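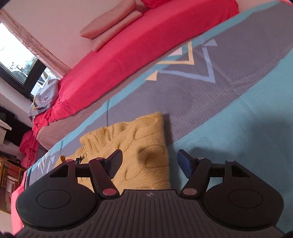
Ticket 1132
Product: Storkmont cable-knit pullover, mustard
Category: Care and storage
Status: Resolved
Opened: January

Customer's report

I bought the mustard Storkmont pullover from Ludivton in the fall and I can't get it to stay folded. I fold it on the bed, it looks fine, I put it on the closet shelf, and by the next morning one sleeve has worked its way out and the whole thing is leaning. The cables make it thick in the middle and thin at the sides. I have also started to see a crease across the chest that doesn't drop out when I wear it. I tried hanging it for a week and the shoulders got points in them, so I'm not doing that again.

The shelf is a Gallardo wire shelf, 23 inches wide. There are 4 other sweaters on it. The pullover is usually on top.

Is there a fold that works for this kind of knit, or is the sweater too bulky for a shelf?

Reply 1 - support

Thanks for the details. The pullover is fine on a shelf. Please check the following before we suggest anything else.

Is it fully dry when you fold it? A thick cable can feel dry on the outside and still be damp inside the twist.

Are you folding it in half down the middle? If so, that puts a hard line through the front panel.

Is there anything between the sweater and the wire?

Customer

Dry, yes. It sits out flat on a towel for two days after washing. I do fold it down the middle, sleeve to sleeve, then in half again from the bottom. Nothing on the wire.

Reply 2 - support

The middle fold is the likely cause of the crease, and it also explains the leaning. With that fold both sleeves end up on the same side, so one side of the stack is higher than the other. Please try the steps below on a bed or a table. A duvet is okay if you smooth it out first.

1. Lay the pullover face down with the neck away from you. Pat it flat with open hands. Don't pull on the hem.

2. Bring one side in, a hand's width past the edge of the neck. Lay the sleeve straight down over the back.

3. Do the same on the other side. The sleeves should lie next to each other and not on top of each other.

4. Fold the bottom up to the neck in one loose turn, then turn the whole thing over. You should have a plain rectangle with the neckline at one edge.
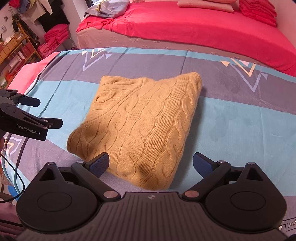
5. Put a sheet of card or a folded pillowcase on the wire shelf, and set the sweater on that with the thick fold facing out.

For the crease you already have, hold a steamer a few inches off the fabric and let it dry flat. Don't press it with an iron.

Customer

Did all of it. The first try came out too wide for the shelf, so I brought the sides in farther - that fixed it. I used a pillowcase under it. It has stayed put for six days, and the sleeves are still inside. The crease is lighter after steaming but I can still find it if I look.

Should I be using one of those Pravska folding boards? I saw one for sale.

Reply 3 - support

You don't need one. Boards are made for shirts, and a heavy knit tends to spring back off them. If you steam the chest once more after the next wash, the rest of the crease should come out.

One more note on weight: keep the pullover on top of the stack, as you have it now. Lighter sweaters can go underneath.

Customer

Okay, will do. You can close this.

Ticket closed by support. Linked to care article 300, "Folding heavy knits."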